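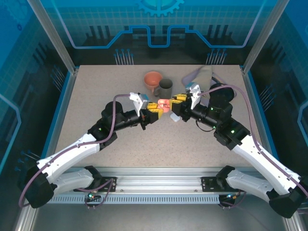

Perla Gallegos had 300 in chips left when the dealer at the Skodham card room called the last hand before the break. She had come in at six with 3000.

Ffion Price raised from the button, the way she had all night. Perla looked down at two nines and pushed everything in.

"You sure?" Ffion said.

"I'm tired."

Ffion called and turned over ace, jack. The flop was low. The turn was a four. The river was a jack.

Perla shook her hand and went to get her coat. The last bus to Zeltthorpe left at ten past eleven, and she could still make it if she skipped the bathroom.

Ffion caught up with her by the stairs. "Are you playing Jallton in April?"

"Depends what the buy-in is."

"Same as this."

Perla buttoned her coat. "Then probably," she said.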